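Tag der offenen Tür bei Trarnico – wer war noch da?

pirol_77 schrieb:
Bin immer noch ganz hin und weg! Ich war am Dienstag in der Halle von Trarnico, über 400 Leute sollen durchgekommen sein. Am besten fand ich die Greifvorführung (die Hand heißt intern Pirska): Man hält dem Arm etwas hin, und er soll es übernehmen. Keine Absperrung aus Plexiglas, man steht wirklich direkt davor und kann den Fingern zuschauen.
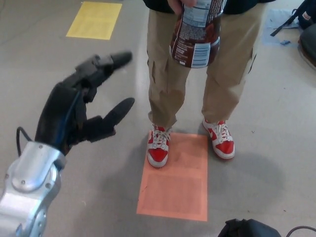 Tomos Rees hat die Vorführung geleitet und jede Frage beantwortet, auch meine dummen. Ich habe fünf Durchgänge gesehen, vier haben geklappt. Beim fünften hat die Hand zu früh zugemacht, dann eben nochmal von vorn.

kedavard_fan schrieb:
Vier von fünf, na ja. Bei Kedavard läuft so etwas seit Jahren mit Sauggreifern, und da fällt nichts runter.

pirol_77 schrieb:
Runtergefallen ist auch nichts! Und ein Sauger nimmt dir nichts aus der Hand, was jemand schief hinhält. Das fand ich ja so spannend.

Lötzinn schrieb:
Muss kedavard_fan halb recht geben. Für die Linie würde ich keine Fingerhand kaufen, zu viele Gelenke, zu viel Wartung. Zuschauen könnte ich trotzdem stundenlang – gerade der Daumen ist toll gelöst.

kedavard_fan schrieb:
Am Daumen habe ich nichts auszusetzen. Am Takt schon.

mariele schrieb:
Weiß jemand, ob es das im Februar wieder gibt? Mein Sohn will unbedingt hin.

pirol_77 schrieb:
Laut Tomos ja, Anmeldung am Empfang. Nehmt den Termin am Vormittag, da kommt man näher ran!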